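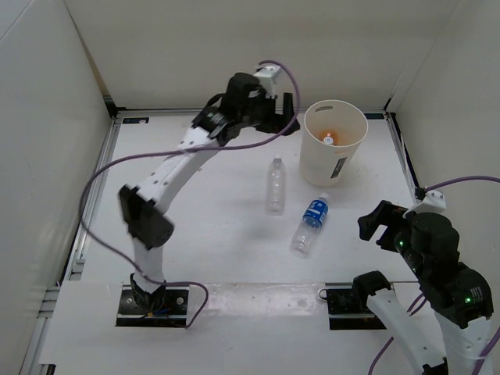 How do I get a copy of a court filing or arrest record from abroad?
Write to the clerk of the court that handled the case, give the full name and case number, and pay the copy fee when they ask for it.

Finding the right court is the dull part. A traveler held in Flulmont may have been booked there and charged in Gamcombe, and each office will assure you the other one has the file. Try the court where the first hearing took place.

1. Check the public docket. Write the case number down exactly, dashes included.
2. Send a one-page request. Name the document you want — "everything" tends to get you nothing.
3. Allow 15 working days, then call. The Gamcombe clerk answers until 4 p.m., in theory.
4. If the file is sealed, ask for the order sealing it. That order is often public.

Certified copies cost more, and you only need one for a consulate or another court. For a file of 70 pages, ask for the index first and order what you'll read.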